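4. Rules for collecting in lived-in homes

4.1 Where the rules came from

Most of the written guidance we could find is for cells and labs. Fenced area, fixed light, one known set of parts. Homes have none of that. When we started at Prammont we had a one-page sheet, mostly on charging and file names, and it did not survive the first month. Operators asked the same things over and over: can I move the lamp, do I put the cup back, what do I do if the object falls under the couch. Everyone had been answering these for themselves, which meant the recordings from different homes did not mean the same thing.

The rules below were drafted in April from those questions, tried in the Sutix homes, then cut down. The first draft ran to 140 lines. Far too long – operators skimmed it on the stairs. The version used for all results in Section 5 fits on 2 pages and is carried on paper. We give the main points and, where we changed our minds, the change.

4.2 Before the first take

Consent covers rooms, not the whole home. Each room is named on the form and a door that is not named stays shut. Residents can strike a room at any time, including after recording, and takes from that room are deleted before upload.

Things with personal text on them (letters, pill boxes, school papers) get turned over or moved out by the resident. Not by the operator. We had this the other way round at first and it caused more upset than any other single rule.

Nothing else is tidied. This was argued over. Kuhlmann, who ran the second site, wanted surfaces cleared to make the grasps easier to score. We tried both ways in the same rooms and kept the clutter, since a policy trained on cleared tables is a policy for cleared tables. The site now follows the common rule, with one exception: open flames, hot pans and loose blades are removed, always.

4.3 Handling the tool

Check the finger pads before every block of takes. A pad that is lifting at a corner is replaced, not pressed back down. Open and close the fingers fully, twice, with nothing between them, so that the full travel is in the log. Skipping this cost us a whole block at the second site, the widths could not be recovered afterward.

Speed: slow enough that a second person could call stop and be obeyed. We gave up on setting a number. Operators do not feel numbers in the wrist, and the ones who tried to hold to a number looked at the log screen instead of at the work.

With two grippers, one leads. The lead is said out loud before the take. The other gripper may wait in view but does not cross over the lead arm, and does not touch the object until the lead has stopped moving. Handoffs are recorded as a seperate task with its own label.

4.4 Objects

Use what the home has plus the kit from Emness. Kit objects are plain shapes with no small parts. Food is allowed only if sealed. Glass is allowed if it stands low and over something soft, and never in a handoff. Batteries, medicine and anything alive are out.

A dropped object is not a failed take. Keep recording, pick it up with the tool if it can be reached, otherwise say "end" and stop. Deleting drops by hand was the most common breach we found in the audit, and the hardest to see from the outside. Operators meant well. They thought we wanted clean data.

4.5 Placing and the release rule

The release rule gave us the most trouble in review. The wording is short: do not open the fingers until the landing area has been looked at and named. "Landing area" means the part of the container the object will touch, not the container. Reviewers kept marking takes down for a hesitation above the rim, when that pause is just what the rule asks for. Figure 3 is the reference we now hand to reviewers. The round wooden ball is held between the blue pads, right over an open red tin, and the tin is far from empty: a small glass jar, a snack wrapper, a pair of sunglasses along the inside wall. Under the rule, "in the tin" is not enough of a name here. The operator has to say which item the ball will come down next to, and the jar is treated as glass, so no release from height. The quilted pad under the tin meets the soft-surface condition in 4.4. The second gripper coming in from the right is within the rule too, provided the lead was called.
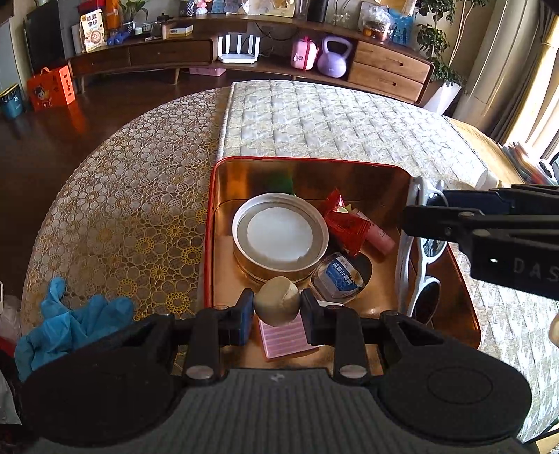 Figure 3. Reference view for the release rule. Ball held over a filled container, second gripper in view.

Once the reference was in use, reviewers stopped marking down the pause. Disagreement on placing takes dropped to the level of the other tasks. We did not test wether the figure or the reworded rule did this; both went out together.

4.6 Audit

Over 100 takes were pulled for audit, spread across both sites. Each was read against the paper rules by a reviewer who had not worked in that home. Breaches were sorted by rule and sent back to the site without operator names. Sorting by operator was asked for and refused – people hide drops when they are ranked on them.

Two limits. The audit only sees what was uploaded, so anything deleted on site is missing from it except as a gap in the take numbers. And the rules assume a resident is home. Empty homes were not part of this work and we would not carry the consent rule over to them without changes.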